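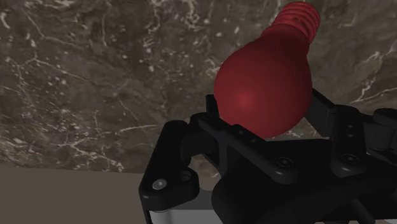
Thread on grasp verification for Mridha, our sim-trained pick-and-hold policy. Short version: a wrist view plus one binary check beats the pose tracker we had been tuning since June.

1/ Setup. Each episode is one object, one grasp, one hold above a kitchen counter. The old pipeline, Prekum, estimated object pose from the external camera and called the grasp good if the pose followed the gripper.

2/ We ran 400 held-out episodes in simulation. Prekum labeled 242 of them correctly. Most of its errors were false negatives on small objects.
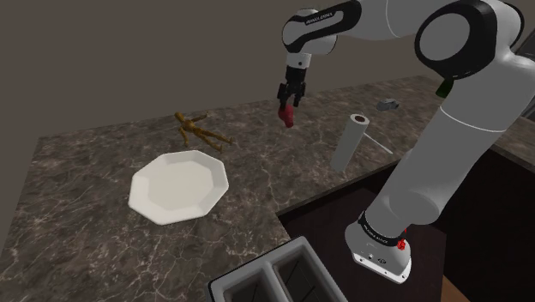 3/ Clutter was the obvious suspect, so we randomized it. Object identity and placement change per episode. A layout with a plate, a paper towel roll and a mannequin lying on the counter is typical of the set. The held object is small at this distance, and pose error grows quickly once the fingers cover part of it.

4/ The new check ignores pose. It takes the wrist view and predicts held or not held. Wrong labels on the same episodes: 57.

5/ Marble textures hurt more than expected. Light veins next to a finger edge get read as contact. Araceli Zabala added vein contrast to the randomization, and that error class shrank.

6/ Limits: rigid objects only, 2 cameras, no real-arm numbers. Slip during transport is not scored.

7/ Intan Nasution is porting the check to Eltine now. Config and episode seeds go up with the writeup.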